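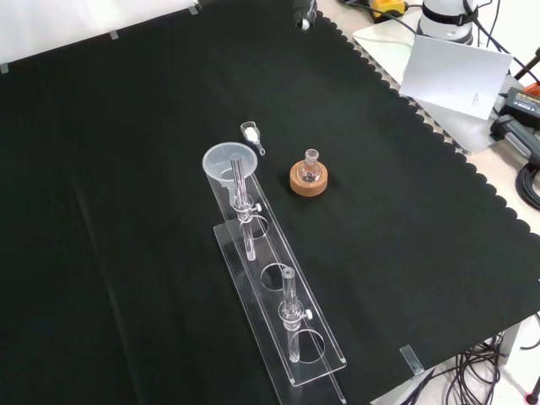
The rack, the funnel and the powder, set out on the black cloth.

9th May
By Natália Seixas

So it was my turn to call the moves, and my mouth had gone completely dry.

"You've gone green," said Matěj, who was eating crisps over the keyboard (again!).

"I'm fine. Is the scoop all right there?"

"It's where you put it. You've asked me five times."

I had, too. We'd been at this in the chemistry club since January and I still dreamt about that funnel – the little stem, the tube under it, and me knocking the whole lot over in front of everybody. The regional heat was on Monday and Pralari College had already posted their score, 172, with a row of smug little trophies after it. Our best was 100, and that was the day Shaohua did it.

Shaohua pulled up a stool beside me. "Forget Pralari. What's first?"

"Scoop."

"Then say scoop."

I said it. The arm gave its usual hum and I gripped the edge of my seat as if I was the one being lifted. Over two hundred lines of my own code were in there somewhere, and I couldn't remember a single one of them.

"Left a bit," I whispered, and Matěj put the crisps down, which he never does.

"It can't hear you, Nat."

"I know it can't!"

But I kept whispering anyway, all the way across, and after a moment I noticed Shaohua was doing it too.

Contact: Inmaculada Llorente, story page editor
© Plurnora Student Magazine
Back to top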